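Notes for week 6, teaching by demonstration. Read before the Thursday lab. Bring questions, and bring doubts as well.

## 1. What we claim when we say "the robot learned it"

Most of you have seen the Mokau promotional clip. A person moves two small arms, two big arms copy them, and a week later the big arms are sorting groceries on their own. The clip is not faked, as far as I know. It also leaves out everything I would want to know. How many tries were thrown away? Who set the items out before each run? Did anyone move the bag three inches to the left and film that?

In this course "learned" means one thing: the policy does the task from starting positions it was not shown, and we have the failures written down next to the successes. Anything short of that is playback with some blur on it. Playback can be useful in a factory. Please call it by its name in your reports.

## 2. Two ways of showing

**By hand.** You hold the arm and push it through the motion while the joints record. It is cheap and you feel contact directly. The trouble is that your own hands and forearms are all over the camera footage, and with two arms you need either two people or a lot of patience. Most students who start this way on a two-arm task have given up by the second session.

**By remote control.** You sit apart and drive the arms through a pair of leader arms or a controller. The video is clean. What you lose is touch. Operators make up for it by watching harder and slowing down, and the policy then copies the slowness and the little pauses along with everything else. Sheila Wragg's group at Fluvham calls these pauses "thinking marks". I have yet to see a training recipe that removes them without also removing pauses that mattered.

Neither way gives you force data for free. If your gripper has no force sensor, your dataset has no squeeze in it, whatever the paper's introduction says about "gentle handling".

## 3. The bagging task

We use produce and a shopping bag this term. I chose it because it looks easy and a thin plastic bag never sits the same way twice. A rigid bin would flatter us. The setup is two arms on a front rail, a white table, patterned walls on three sides. One gripper works near the bag while the other goes to the container.
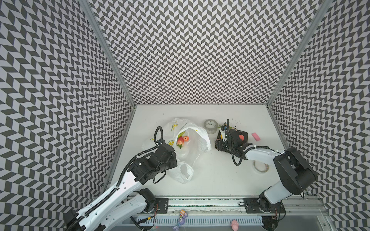
## 4. Where I expect your numbers to mislead you

The handout last year reported 52 successes out of 60 runs, and people quoted it as a result. Maricruz Ayala went back through the recordings and found that the bag opening faced up at the start of nearly all of them. With the opening folded over, the same policy mostly pushed plastic around. So the figure was true and told us very little.

Things to check before you believe your own score:

- Was the bag reset by the same person each time? People have habits, and the policy will find them.
- Are there other items on the table, such as rolls of tape? Decide before you start whether they stay or move. If they never move, the policy may be steering by them.
- The same goes for the wall pattern. Strong zigzags are a gift to a vision model that wants to know where it is. Ask what happens on a plain background. I don't know the answer for our policy.
- Did you count a grasp as a success if the fruit came up and then dropped? Write the rule down first.
- Who scored it? If it was the operator, score it again.

## 5. How many demonstrations

The usual advice is 100. I can't find where that number comes from. The Skiris manual says it, the Sedgwick tutorial says it, and each cites the other. Collect in blocks, train after every block, and plot the curve. If it goes flat early, more of the same demonstrations won't help - change what you are showing.

Keep the bad ones too. A missed grasp followed by a calm recovery is worth having. A missed grasp followed by the operator swearing and starting over should be labeled and kept out of training.

## 6. For the lab

Work in teams of 2, one driving and one logging, and swap halfway. Log the start state in words before each run. Hand in the log with your plots; I will read the log first.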